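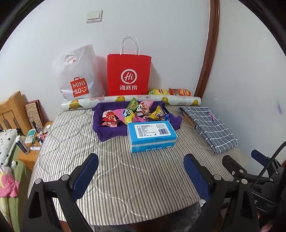

Shopping bags, snacks and a roll of pear-patterned contact paper on a quilted mattress cover.

Print this thread | E-mail this thread

Padora Geographical Institute

1/ The Institute has completed its revised description of the Tudik basin. The main points are set out in this thread. The full text will be placed in the reading room in October.

2/ The Tudik is a river without an outlet to the sea. It rises on the northern slopes of the Londex plateau at a height of 1540 metres and ends in a shallow salt lake on the plain.

3/ From source to lake the river measures 74 kilometres. Earlier editions gave a greater length, as they followed an old channel to the east which no longer carries water.

4/ The upper valley is narrow and steep, with walls of dark volcanic rock. Below the village of Değirmenci the ground opens out and the river divides into several slow branches – most of them dry by late summer.

5/ Değirmenci takes its name from the Turkish word for miller. The remains of two watermills stand on the left bank, upstream of the road bridge. Both are now marked on the 3rd edition map sheet.

6/ The basin receives most of its water from melting snow. Rain falls chiefly in spring. The plain lies in the shelter of the plateau and is a good deal drier than the land to the west.

7/ The lake has no fixed shore. In wet years it may spread up to 11 kilometres from north to south. In dry years it shrinks to a strip of brine along the western side, and the remainder is a white crust of salt.

8/ For this reason the new map shows the lake with a broken line. Readers who compare it with older sheets, where the line is solid, should not take the change as a sign that the lake has been lost.

9/ The soils of the middle valley are deep and fertile. Barley and apricots are grown on the terraces. Nearer the lake the ground is too salty for crops and is used for winter grazing.

10/ The text was prepared by Kulap Klinhom, who also checked the spelling of place names with residents. Where two forms are in use, both are given, with the local form first.

11/ One question remains open. The spring at the foot of the Londex scarp may be fed from beyond the surface divide, in which case the true limit of the basin would lie further south. The present edition keeps to the surface divide.

12/ Corrections to names, heights or boundaries may be sent to the map office in writing. Please quote the sheet number and the grid square – corrections without these cannot be traced.

Search this account
Enter keyword or place name
Go

Recent threads
The Londex plateau: rocks and landforms
How the Institute measures the length of a river
Salt lakes and their shorelines on older maps
Reading room: winter opening hours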